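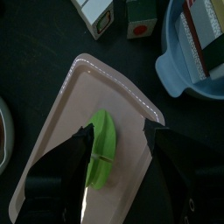 Eleição distrital de Lulside de 2019

A eleição distrital de Lulside de 2019 realizou-se em 26 de maio de 2019 para o preenchimento da vaga do distrito de Galitz na Assembleia Regional. O lugar encontrava-se vago desde novembro do ano anterior, quando a titular renunciou ao mandato por motivos de saúde. Venceu a candidatura da União Cívica, com uma vantagem de 139 votos sobre a Aliança de Khattak.

Contexto

O distrito de Galitz compreende a sede municipal de Lulside, a vila de Cikton e as localidades rurais da margem norte. Desde a revisão dos limites eleitorais, que lhe acrescentou Cikton, a representação alternou entre as duas principais forças. A lei regional determina a realização de eleição suplementar sempre que reste mais de um ano de mandato.

Campanha

Apresentaram-se quatro candidaturas, uma delas independente. O debate concentrou-se no encerramento da linha de autocarros entre Cikton e Lulside, na cobrança da taxa de saneamento e no futuro do antigo matadouro municipal — tema que dividiu a própria União Cívica. A Aliança de Khattak defendeu a suspensão da taxa até a conclusão das obras da rede.

Apuramento

A votação decorreu em 14 secções. A contagem preliminar indicava uma diferença de 155 votos, corrigida após a verificação das atas de Cikton, onde 92 boletins haviam sido separados para análise. A Aliança requereu a recontagem integral, pedido indeferido pela junta eleitoral.

Consequências

O resultado não alterou a maioria na Assembleia. A linha de autocarros foi restabelecida em regime experimental, com horários reduzidos, e a taxa de saneamento manteve-se em vigor.

Ver também

Assembleia Regional
Distrito eleitoral de Galitz
Política de Lulside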